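Trivent opens permit portal for small biogas plants

Operators of small biogas plants in the Trivent district can now apply for connection permits, file monthly output returns and claim the feed-in payment through a single online portal. The service opened on Monday and replaces the paper process run by the district energy office.

The portal covers plants that make gas from manure, crop residue or sorted food waste and that either burn it on site for power or clean it for injection into the local gas main. Landfill gas sites stay under their existing licences and are not included.

There are 484 plants on the district register. Each has been given an account number, sent by mail to the registered operator, which must be entered at first login along with the meter serial number. Operators who have changed their meter in the past year should use the number on the new unit.

Under the old system an operator filed one form with the energy office, a second with the network company, Heta, and a third with the environmental licensing branch. The forms asked for much of the same information in different units. Gas volume was reported in cubic metres on one and in megajoules on another, and corrections made to one form did not reach the others. The energy office handled 3,891 separate filings in the last reporting year.

The new form takes gas volume in cubic metres at standard temperature and pressure, along with methane content as a percentage by volume. Energy content is then calculated by the portal. Plants without a fixed gas analyser may enter a methane figure from a portable meter, provided the calibration certificate is uploaded with the first return.

Wekesa Rotich, who manages metering policy at the energy office, said the main technical task had been matching the office's records to those held by the network company.

"The two registers used different site boundaries," Rotich said. "A farm with two digesters could be one site in ours and two connection points in theirs. We have settled on the connection point as the unit of record, and the payment follows the meter."

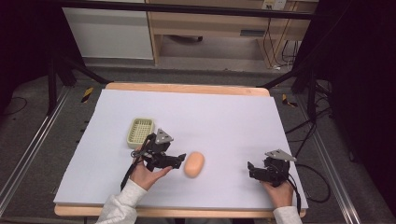
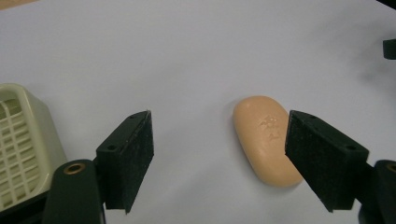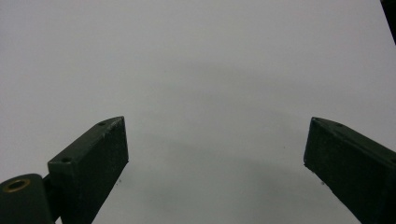 White work surface and grippers.

Output returns are due by the tenth day of the month following the one reported. A late return does not cancel the payment but moves it to the next cycle. Returns can be amended for two cycles after filing, after which a change must be requested in writing and supported by meter logs.

Connection permits follow a separate path. An applicant enters the proposed generating capacity, the digester volume, the feedstock and the distance to the nearest network point. The portal checks the capacity against the spare load on the feeder and returns one of two results: a standard connection, which goes directly to Heta for a quote, or a network study, which is needed where the feeder is close to its limit. The check is indicative only and does not reserve capacity. Capacity is reserved when the quote is signed and the deposit has cleared.

Feeders in the Nadar valley are the most heavily loaded in the district, and most new applications there are expected to need a study. The network company has published a feeder map, updated each quarter, so that applicants can check the position before preparing drawings.

Software for the portal was supplied by Veron. Anouk Van der Linden, the firm's project lead, said meter data would at first be typed in by the operator — automatic upload will be added in a later release.

"The interface for automatic reads is written and is being tested with a small group of plants," Van der Linden said. "The older meters store hourly values but have no remote link, so those sites will keep entering totals by hand until the meter is replaced."

Plants already sending hourly data to the network company must still file a monthly return during the first stage. The energy office will compare the two sets of figures and contact the operator where they differ by more than 2 per cent.

The feed-in rate itself has not changed. Payment is still made on net export, after subtracting the power used for pumps, stirring and digester heating where these are supplied from the same meter. Operators who heat the digester from a separate supply must declare it on the site page, and the declaration has to be renewed each April.

Paper forms will be accepted for the first two reporting cycles. After that, operators without a reliable internet connection may file by phone with the energy office, quoting the account number, between 10 a.m. and 4 p.m. on working days. Documents such as calibration certificates and single-line diagrams can be left at the counter for scanning.

Permits issued under the paper system remain valid until their printed expiry. Applications lodged before the portal opened will be processed on the old forms and do not need to be submitted again. The applicant will receive a portal account once the plant has been commissioned and its meter sealed.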